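Robot Learning Methods, Lecture 7
Training in simulation: randomized scenes and what they give us
Notes by Sipho Mathebula
Wednesday, August 8, 2018

Before you read

These notes follow the lecture but not in the same order. I moved the part on evaluation to the end, as several of you asked me to repeat it. The derivation of the loss is in the notes of Lecture 5 and I do not copy it again.

1. Where we stopped last time

We finished with behavior cloning. We have a set of demonstrations, each one a sequence of observations and actions, and we fit a policy that gives the action from the observation. The problem we met was the drift. The policy makes a small error, arrives in a state which the demonstrator never visited, makes a bigger error there, and so on. We discussed two cures: to collect corrections in the states the policy visits, and to make the set of demonstrations wider from the beginning. Today is on the second cure.

Wider data is expensive when a person must arrange every start by hand. In simulation the arrangement is done by a program. The price is then paid somewhere else, and I come to this in section 4.

2. What is randomized

In the Drenness task set, which we use in the exercises, every episode starts from a scene built by sampling. Please keep three groups apart in your head because they are often mixed in papers.

Layout. Which room template is used, where the counter, the sink and the cabinets are. This is sampled once per scene and stays fixed during the episode.

Appearance. Textures and light. The same counter can be stone in one episode and wood in another. The geometry does not change, so a policy that reads only the joint positions and object poses will not notice anything. A policy that reads images will notice a lot.

Objects. Which object is the target, which objects are only distractors, and the pose of each one. In Drenness the distractors are drawn from the same list as the targets. This is an important choice. If distractors came from another list, the policy could learn "pick the thing that is from list A" and it would never need to read the instruction.

A common mistake in the reports from last year: students wrote that they "randomized the scene" and in the code only the appearance was sampled. Write exactly which group you sampled and from which ranges.

3. The experiment of the lecture

The question is simple. With a fixed budget of demonstrations, is it better to have many demonstrations in few scenes, or few demonstrations in many scenes?

The training set has 2,022 demonstrations in total. In condition A they all come from seven scenes. In condition B they are spread over 200 scenes. The network, the number of gradient steps and the image size are the same in both conditions. The policy is then tested in 45 scenes which were in neither training set, with the Tunano controller running underneath, so the policy gives only the desired motion of the hand and the opening of the fingers.

Result: in the training scenes, A is better than B. In the test scenes, B is clearly better than A, and A fails mostly in the approach, before any contact. I ask you to think why A fails in the approach. A hint - look at how much of the image is background when the hand is still far from the target.

Naidoo's reading group raised a fair objection to this experiment. In condition B each scene has so few demonstrations that the policy cannot memorize them, so maybe we measure only a regularization effect, and strong image augmentation in condition A would give the same gain. We tried it with random crops and color changes. The gap became smaller but it did not close. I would not say the question is settled, as we tried only one augmentation recipe.

4. The price of simulation

Contact is the weak point. The simulator computes friction and contact forces with a model which has a few parameters, and real contact has many more. Tasks where the object is thin, flat or soft suffer first.
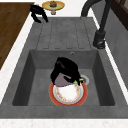 Sink tasks are the ones I recommend for the study of this weakness, as the walls of the basin limit how the arm can come in, and a grasp which is easy on the table becomes hard. For a flat object the usual top-down grasp does not help much, and the policy must find the rim. With the round plate lying flat on the floor of the basin and the black gripper over it, the two fingers reach toward the upper edge, and the gripper already covers a good part of what an image policy from this viewpoint would like to see. The drain is also partly hidden, this time by the plate. So we have an occlusion problem and a contact problem in the same place, and when an episode fails you must decide which of the two is guilty. My advice is to run the failed episode again with the true object pose given to the policy. If it still fails, suspect the contact or the control first.

5. How to report

Give the success rate per scene and not only the average. An average can hide one scene where the policy never succeeds. Use the same random seeds for all methods you compare, and state how many seeds. If you stopped training at the best test result, you used the test set for selection, and you must say so (better: do not do it, keep some scenes for validation).

Do not compare your number with a number from a paper when the scene ranges are different. The Dedden baseline in the course folder was run with our ranges, please compare with that one.

6. Exercises

6.1 Take the layout of one training scene and sample only the appearance. Plot the success rate against the number of different textures. At what point does the curve become flat?

6.2 Do the same with object poses only. Explain the difference from 6.1 in half a page.

6.3 Choose one sink task and collect the failures of your policy. Sort them into approach, contact and release, and use the test with the true pose from section 4 on the first two groups.

Exercise 6.3 takes long to compute, so start it before the other two. Solutions go in the course folder under your group number, as a PDF together with the configuration file.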